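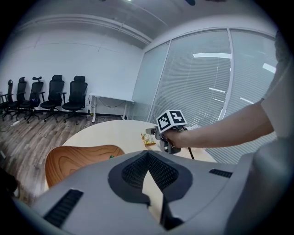
**Social Club, Lukis Building, Levels 2 and 3**

The snack cupboard is back under new management, the old management having gone on long service leave with the key. For those who joined us after the Great Muesli Bar Shortage, the arrangement is simple enough. You take a thing, you put money in the tin. The tin does not accept IOUs, foreign coins or the button somebody contributed in September.

Prices have gone up. We held out as long as we could, but the wholesaler has discovered inflation and is enjoying it. Chips and crackers are now $3 a packet, chocolate is whatever the sticker says, and the rice crackers nobody likes remain free to a good home.

The survey on what to stock drew plenty of replies, most of them contradicting each other. Accounts would like fewer lollies. Accounts also eats the lollies. Dispatch asked for "something savoury but not too savoury", which we passed to the wholesaler without comment. There was strong support for bringing back the little individual packets, on the grounds that a family-size bag opened at morning tea is never seen again.

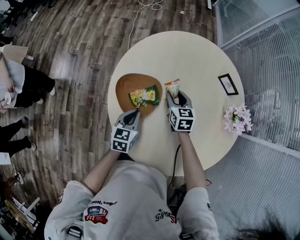 *Photo: Social Club*

A word on the biscuit tray. It goes out at 1630 on the last working day of the month and it is for everyone, including people whose meetings run over. Taking a plateful back to your desk "for the team" will be believed once.

The fridge is a separate matter, and a sadder one. It will be cleaned out at the end of the month, and anything without a name on it is going in the bin – yes, even the nice container. The Drinex water filter has also been changed. Several of you have said the tea tastes different. We're told this is what water is like. 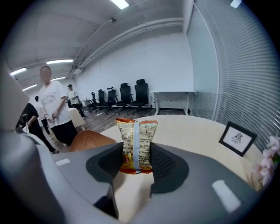

*Individual packets: back by popular demand.*

The tin currently holds $762, most of it in coins and all of it heavy. Suggestions so far are a decent sandwich press or a barbecue at Kwiatkowski Reserve. Put your vote in the envelope on the cupboard door. One each, please, and we do know your handwriting.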